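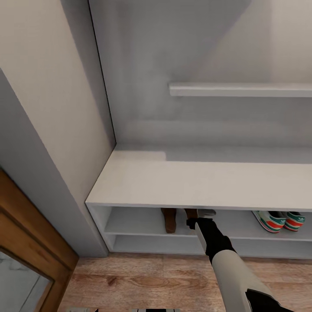 How much road frontage does a small lot in Didbridge really need before a bank will take you seriously? Ours wanted to see 400 feet on the survey or a recorded easement, and we ended up with the easement.

I spent most of January learning this (and drinking far too much coffee while I did it!). The parcel I'd fallen for is out past the old Cestel warehouse, a long skinny thing with a gravel lane shared by two neighbors, and the lane had never been written down anywhere. Everyone just used it.

Siv Myklebust, who handled the title work for me, was wonderfully patient about all my phone calls. She found the original plat, and she got both neighbors to sign before the month was out. The recording and survey came to $1,783 – more than I'd set aside, but I can live with it.

Next up is the well. The first quote was $2,298 just for the pump and the wiring, so I'm asking one more company before I say yes to anybody. If you've had a pump put in out that way, please leave me a comment, I'd love to hear what you paid!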